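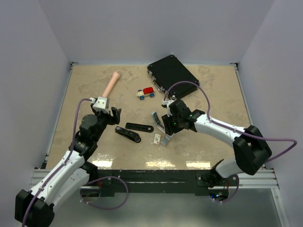 Work surface notes, part 3

Posted Jan 5, 2021

The last two parts dealt with the height of the bench and the load on the floor. What remains is the surface, its front edge, and the walls, and those took longer than the other two combined.

Surface color first. I went back and forth between white, dark gray and beige. White shows every pencil mark and throws light back into your eyes. Dark gray hides small black parts, and most of the small parts I drop are black. Beige with a faint marbled pattern is the compromise I recommend. The pattern should be weak enough that an M3 washer is still easy to find on it. I tested a stronger stone pattern on a sample from Plendico and lost the same washer twice in one evening.

Gloss is the second variable, and the one I got wrong the first time. A glossy top wipes clean with one pass of a damp cloth, but it reflects every lamp over it, usually as a row of bright spots along the near edge. Moving the lamp back 11 inches shifts the reflections and does not remove them. A diffuser does more. If you are ordering new, ask for satin. If you already have gloss, live with it or buy a mat.

Walls on three sides are worth the trouble. They stop things from rolling off the back, they cut drafts, and they give the eye a plain background. Mine were bare board until June, when I painted the set in a pale lavender white from the hardware store in Skornosbridge. It took two coats. Pure white looked harsh against the beige, and pale gray made the back corners look dirty under a warm bulb. The lavender tint is slight enough that visitors call it white.

A few points on fitting walls to a top:

Leave a gap of 3 mm at the base if the top is wood, and fill it with something flexible. Mine moved over the summer and opened one corner joint.

Fit the side walls after the back wall. Doing it in the other order means planing the back panel to size in place, and I do not want to do that again.

Aluminum rails down the left and right sides are the best money in the whole build. They stiffen the long edges, and they accept clamps and brackets without new holes in the top. Cut both from the same length of stock if you can. Bevan sells it by the foot, and the cut ends need a file before they go anywhere near a sleeve.

The front rim takes all the wear. Forearms, belt buckles, boxes being slid on and off. Black paint on a front rim will scuff, and the scuffs show from across the room. Powder coat lasts longer than spray paint, though the shop in Stendilport has a minimum order of 6 pieces, so it only makes sense if you have other work to send. I have settled on repainting and have stopped looking at it.

Cables are still unsolved. Anything that hangs over the front gets caught by a knee sooner or later. I have tried adhesive clips (they let go on gloss) and a tray under the top (fine, but tedious to change). Hook-and-loop ties on the rail are the current method - 13 of them so far, which is more than I planned for.

Floor covering will be in part 4. I have a gray sample down now and want to see how it holds up to the stool casters before writing anything about it.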